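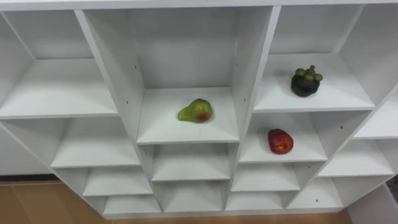 I moved out of the apartment on Roy Street in January and it took me until spring to admit that I didn't know how to keep a pantry. In the apartment I had one cabinet and a drawer. The store was downstairs. If I was out of rice I put on shoes and went and got rice, and I was back before the water boiled.

The house in Markville is different. The closest grocery store is a 40 minute round trip if the train isn't across the road, and it usually is around supper time. For the first few weeks I shopped the way I always had, and I ate a lot of toast.

So I started buying ahead, and then I had the other problem, which was too much of everything and no idea what. In March I found three open bags of brown sugar, two of them hard as brick. I had no baking powder at all. I had bought cumin on four separate trips.

My mother kept a list on the inside of the pantry door, in pencil, and erased things as she used them up. I tried that first. It lasted nine days. The pencil kept walking off, and when I did have it I was usually holding a hot pan in the other hand.

Then I tried Liststead, the app my sister uses. You enter what you have, it tells you what you're low on, and you can share it with other people in the house. I live alone so that last part didn't matter. I entered everything one rainy afternoon and felt good about it. The trouble was that I had to enter it again every time I opened a can. I kept it up for most of a month. By the end the app said I had six cans of tomatoes and the shelf said I had one. I deleted it. My sister still likes it, but there are five people in her house and two of them are teenagers who enjoy correcting her.

What I do now is simpler and I've stayed with it for about 700 meals, if you count toast.

I only track what I buy on purpose. There are a lot of things in a kitchen that look after themselves. I have never once run out of vinegar. I don't need vinegar on a list. I went through the shelves and wrote down the things I'd been annoyed to be without in the last couple of months, and the list was shorter than I thought it would be: flour, yeast, baking powder, rice, dried beans, canned tomatoes, coffee, oil, onions, oats. That's most of it. Salt should be on there but I buy it in such a big box that I'd have to try hard.

For each of those I keep one open and one closed. When I open the closed one, it goes on the list for the next trip. That's the whole method. I don't write down how many I have, because the answer is always two or on the way back to two.

Onions don't work like this. Onions I just look at. Same with potatoes, and with fruit in general. I quit trying to stock up on fruit after losing most of a box of pears in one week. They were all hard, and then they were all ready, and then they were all gone by. Now I buy what I'll eat before the next trip and keep it out in the open where I can see it. If it's in a drawer I forget it exists.

The list itself is an index card on the refrigerator. The pen is on a string. I resisted the string for a long time since it looks like a bank from when I was a kid, but the pen has not left the kitchen.

I also moved things around. I'd arranged the shelves by kind, all the baking things together, all the cans together, like a store. It looked neat and it meant the coffee was up high with the tea and the cocoa, and I was reaching over my head for it every morning of my life. Now what I use daily is between my waist and my shoulders, whatever it is. Coffee sits next to rice. The closed ones are all on the bottom shelf, together, so I can check the lot by bending down once before I leave for the store.

Up top is the canning kettle and the roasting pan and a fish-shaped mold that came with the house.

A word on containers. I bought a set of 12 matching ones from Nokska with the bamboo lids and I don't recommend going that way to start. They're nice enough. But a five pound bag of flour does not fit in the large one. It leaves you with a bag that has a cup and a half of flour in it, rolled down with a rubber band, sitting beside the good container. I've gone over to half gallon jars for most things and a plain lidded bucket for the flour. The Nokska ones hold buttons and screws now, and the smallest has birthday candles.

I did work out the money, because I was curious. I saved my receipts for the first stretch of buying ahead and compared them with the same stretch after I settled on the one open, one closed rule. The first pile came to $761. The second was lower, though I won't claim it was all the rule. I had also stopped buying cumin.

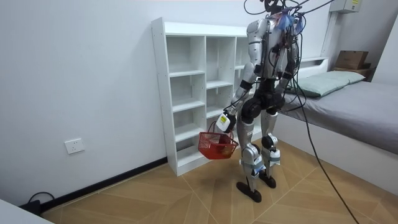 Ulla Riihimäki wrote to me after the last post to say that one closed spare isn't enough where she lives, and that she keeps two of anything that comes by boat. She rotates by putting the new one at the back on the left and always taking from the right, so she never has to read a date. She also thinks I'm wrong about vinegar. She ran out in the middle of pickling and had to borrow a bottle from a neighbor, and it was the wrong kind, and the cucumbers came out tasting like salad dressing.

I'll give her the vinegar. If I pickled I would put it on the card. I like the left and right idea too and I've started doing it with the tomatoes, though my bottom shelf is only deep enough for two cans, so it's mostly for show.

The thing I haven't solved is the freezer. It's a chest freezer that the previous owners left in the basement, and everything in it sinks. I know there's soup down there. I labeled the soup, but the labels came off in the cold, and what I have is a layer of unmarked square containers that could be soup or could be applesauce. Masking tape held up better than the freezer labels did. If anyone has a way of keeping track of a chest freezer that doesn't involve taking everything out, I'd like to hear it.

Posted 15 June 2026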